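FOR IMMEDIATE RELEASE
20 November 2018

Emilance puts its gripper care routine out for everyone

Hi, I'm Lutfa Mondal, and I look after the hand-held grippers at Emilance. Today we're releasing the Dranitz care sheet, the same one I use at my own bench, and I get to write the announcement myself (thank you, Mohsin!).

The sheet covers one tool, our two-jaw hand-held gripper, from the linkage screws to the finger pads. It runs to nine steps and fits on both sides of a single page. I wanted it short enough to tape inside a case lid, and Maham Orakzai kept crossing out my extra paragraphs until it was.

Most of what comes back to me is screws. They loosen a hair at a time, the jaws start closing a little crooked, and people blame the pads. So step one is the screws, with the jaws open and the tool flat on the table. Snug them up by hand, work the jaws a few times, check again. Please don't lean on the driver! I have a jar of stripped heads from October and I'd love to stop adding to it.

Pads come next. Wipe the ridges with a damp cloth after any session with fruit, let them dry all the way, then look at them side on. If the ridges have gone flat in the middle, change both pads together, even when one still looks fine. A new pad against an old one pulls everything you pick up off to one side, and you'll spend an afternoon hunting for a fault in the linkage.

Last is the grip check. Close on something with an awkward surface, hold it upright, and watch whether it creeps or turns. I like kiwis for this. The fuzz is tricky, and a fruit that's too ripe tells on you fast if you squeeze harder than you need to.

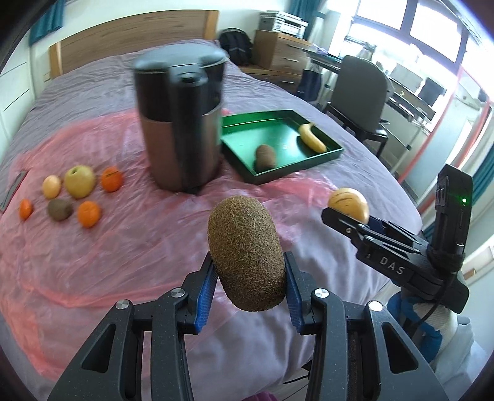

A kiwi held upright between the blue finger pads, with a second gripper holding a small yellow fruit at right.

Khairul Hidayat logged 2,140 closes on one set of pads while we were writing the sheet, and his notes are on the back page, messy handwriting cleaned up by me.

The care sheet is free from Emilance starting today. Pad and screw kits ship in packs of five. For copies, kits or a chat about crooked jaws, ask for Beathag Guthrie at the Emilance press desk.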